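Blocks on Boards: Makers and Testers Wanted
Udley Workshop, casual and part-time roles

We make wooden boards and the small coloured pieces that go on them. Sorting boards, pattern boards, matching games, the sort of thing that lives on the kitchen table for a week and then gets carried off to Grandma's. We started with one board and a shoebox of odd blocks, and last year we sent out 1,056 finished sets to preschools, libraries and families. We're now looking for a few more people to help us make them, and a separate group of people to sit down and play with them before they go anywhere.

If you love timber, or colour, or watching somebody work out a puzzle their own way, please read on!

Workshop assistant (two positions, casual)

You'd be at the bench most of the day. The boards come to us rough-cut from Wonenham, and it's our job to choose the face, ease the edges, sand and oil them, and match each one with its set of blocks. We use a lot of maple, and we're fussy about grain. Some boards are nearly plain and some are so swirly that the blocks almost get lost on them, so a good part of the job is deciding which board suits which game. You'll have opinions about this by your second week, and we want to hear them.

You'd also be sorting and checking blocks, packing orders, sweeping up, and now and then answering the phone with sawdust on your hands.

We'd like you to have:
Some experience with hand tools or sanding, paid or otherwise (a backyard shed counts)
A good eye for colour, including telling close shades apart
Patience with repetitive work and a liking for getting it neat
Enough lifting strength for a carton of boards, or a willingness to use the trolley every time

A trade certificate is welcome but you don't need one. We'll train you on our gear and you won't be left alone with anything you haven't been shown. Shifts are up to 20 hours a week, and we're happy to work around school pick-up or study. Pay is at the award rate for your level, with casual loading.

Play testers (adults and children, paid sessions)

Our next range is called Fludia, and it's the one we're most excited about. Every game uses a single board and a handful of blocks in a few colours. There are no cards and no dice, and the rules should fit on a slip of paper. Whether they make sense to anyone outside our lunch room is what we need you for.

A session runs for an hour and a half. You'll try three or four games, alone or with a partner, and then have a cuppa and a chat with us about them. Tell us if a rule is confusing. Tell us if the blocks are too fiddly, if two colours look the same to you, if the board feels too big for the table you've got at home. We've changed a game completely on the strength of one seven-year-old's face.

We're after people of all ages from five up, and we'd especially love to hear from:
People who are colour-blind or have low vision
People with arthritis or limited grip
Grandparents and grandchildren who'd like to come as a pair
Anyone who says they don't like games

Children need a parent or carer with them for the whole session. Adults receive a gift voucher, and every child takes home a small bag of blocks.

A few of the games you might try

1. Sfakianakis. Named after the neighbour who taught us the first version over the fence. Blocks are moved one at a time, and you can't touch the same colour twice in a row.

2. Pairs Apart. Eight blocks on a maple board, four colours, two of each. Players take turns to separate the matching ones until there's nowhere sensible left to go.
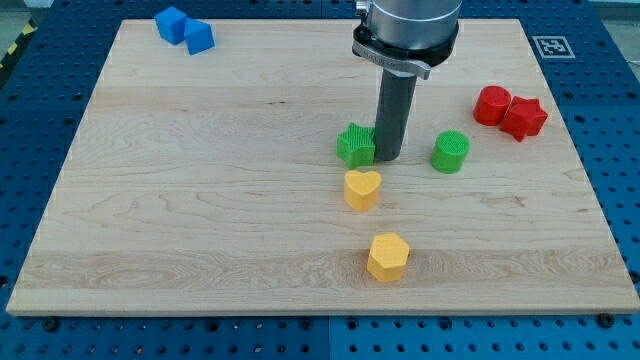

3. Long Way Home. A slower game for one person, played from one edge of the board to the other. Good with a podcast on.

Where and when

The workshop is in Udley, a short walk from the bus stop, with step-free entry and an accessible toilet. Play sessions begin in February and are held on Mondays, starting at 4 pm. Workshop shifts are on weekdays and we'd like both new people to start the same month.

How to apply

For the workshop roles, send us a page about yourself and a photo of something you've made, mended or sanded. For play testing, we only need your name, the ages of anyone coming with you, and anything we should know to make the session comfortable.

Address both to Rocío Salinas at the workshop. She reads every application and will reply either way. If you'd like to drop in and have a look at the boards first, ring ahead and we'll put the kettle on.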